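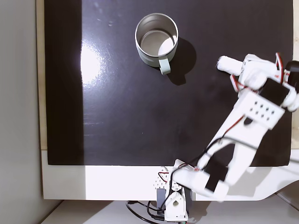
Green mug, shiny black panel, arm on its way in.

So I finally wrote down my house rules for the arm, mostly because Embla asked me to. She wanted to use it while I was at work and I realized every rule I had lived in my head, which is a lousy place for rules!

Rule one is about hands. If the servos have power, your hands stay off the board. I don't care if the mug tipped over (it will tip over). Switch off first, then reach. I broke this one myself in November and got a good pinch on the thumb, so now the switch sits on the left where I can slap it without looking.

Rule two: one mug, one start position, and you write it down before you run anything. I used to nudge things a bit between tries and then wonder why my numbers jumped all over the place. Teodor Berge, my brother, who did acceptance tests at Prarkik for years, read through my first log of 190 tries and told me 52 of them were useless. He was being kind, I think. I threw out the lot and started over.

Rule three is the shiny surface, and people argue with me about this one. Glossy black throws glare right back at you, and every smudge and scratch shows up. The folks in the Eshun group say to cover it with matte paper and be done. I say keep it, but note the lamp and the time of day in the log, and don't wipe the panel halfway through a batch. Wipe before or wipe after - never in the middle.

Rule four, cables. Coiled is fine, as long as the coil can't creep up to where the base joint turns. I check with a slow sweep at the start of every batch, up to 42 tries per batch, then a break so the motors can cool off.

Embla has done 109 tries under the new rules and she's stricter than I am. She also wants a rule five about coffee near the board. We're still negotiating that.

Last updated: November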